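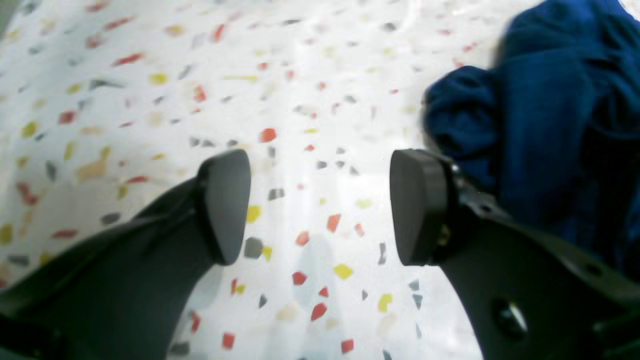
Rovlow Soft Goods Gripper Trials

Hello! I put this dataset together because I couldn't find anyone comparing gripper fingers on ordinary bits of cloth, and I got tired of arguing about it with people at lunch. It holds 2,054 attempts at picking up fabric from a tabletop, all done with the same arm and two sets of fingers. You get the wrist camera video, the joint readings, and a note from me on how each go went.

Last updated Tuesday, October 15, 2019.

What I was trying to find out

We had two sets of fingers lying about. One is the stock pair that came with the gripper, with rounded black pads that face each other. The other is a thinner pair from Vukčević, which I'd bought for a different job and never fitted. Doina Mujić was convinced the thin ones would win on cloth as they can get under a fold. I thought the pads would do better, as cloth bunches up so nicely if you just squeeze it. We were both a bit right (annoying!). The thin fingers were better on anything lying flat, and the rounded pads were better on anything crumpled, especially the thicker, fuzzier stuff.

What's in the folders

pads/ has everything done with the stock fingers
thin/ has everything done with the Vukčević fingers
calib/ has the camera calibration, which you'll want if you plan to measure anything
notes.csv has one row per attempt: cloth, fingers, speed setting, result, and whatever I felt like typing

The result column is one of held, slipped, missed or stopped. "Held" means the cloth stayed in the gripper for the whole lift and the trip across the table. "Stopped" means I hit the button. I was quite jumpy in the first 200 attempts, so you'll see a lot of those early on, and you may want to leave them out.

The setup

The camera sits at the wrist and looks down past the fingers, so you can nearly always see the tips and a good patch of table between them. It's a small, cheap one. Bright surfaces wash out a bit in the middle of the picture. I tried turning the exposure down and lost all the folds in the darker cloths, so I put it back up and left it.

The table top is white terrazzo with coloured chips, and I'd recommend something like it. I began on a plain grey mat and my tracking kept drifting, with so little for it to hang on to. The speckles sorted that out straight away. The catch is that the chips confuse simple colour thresholds, so if your plan is "find the red thing", good luck to you!

The controller is the Bullwood one, running our own script on top. Closing force is the same throughout. I did mean to vary it, and there's even an empty column for it in notes.csv, but I ran out of October.

Things to watch out for

Timestamps in the thin folder run 800 milliseconds behind the joint readings. I found this far too late. The loader script fixes it for you, but if you write your own you'll need to shift them.

Cloth positions aren't properly random. I dropped each one by hand and I'm right-handed, so there are a lot more of them over to the right than there should be.

The pads hide whatever is directly behind them. If you're labelling cloth edges, expect to guess now and then.

Using it

Do what you like with it, just mention the Rovlow trials if you publish. If you find a mistake in my notes (you will), send me the row number and I'll fix it. Doina is running a second batch over at Plukstead with a different arm, and I'll add a link once she's happy with it.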